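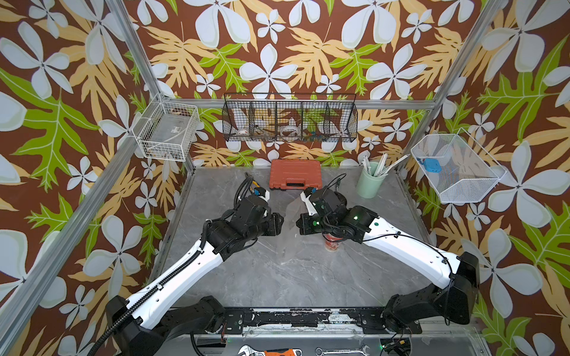
Natural dye bench, 3rd April

Walnut hull bath, second try

So happy with this one! I used the hulls we froze last August, the bag marked Orellana, and let them soak overnight before any heat went near them. 1260 g of hulls, water to cover, then a slow climb to just under a simmer and held there for 50 minutes. The smell is awful and I love it.

Strained through the old pillowcase twice. The first pass left a lot of grit and I didn't want that sitting in the wool.

Skeins in the pot: two of the Maltwood worsted, one of the Grurkent single ply (the fuzzy one), plus a strip of plain cotton for the sample book. No alum on any of them. Hipólito Carrasco swears walnut doesn't need it, and going by the worsted he's right. It came out a deep brown with a bit of red in it, so much richer than the tan we got in the first try. The single ply went darker still, almost coffee. Cotton is a weak beige, no surprise there.

Iron dip

Couldn't resist. Cut a short length off each skein and gave it about 20 seconds in the iron pot. Wow, what a shift, straight to a cool charcoal brown. The Grurkent feels a little harsh after the iron, so I'd keep that dip short if anyone wants it for something worn near the neck.

Saved for later

Leftover bath is in the lidded bucket, labeled. There's plenty of color in it and I want to see what a second round gives on the pale gray fleece. Sample card is number 23 in the binder, with the iron bits stapled on the back.

Still to do: wash one piece of each with the Jokero soap and hang half of it in the south window for a light test. Ask Hipólito if he has more hulls, and whether he picks them green or waits until they drop. Also need a new pillowcase, mine has had it.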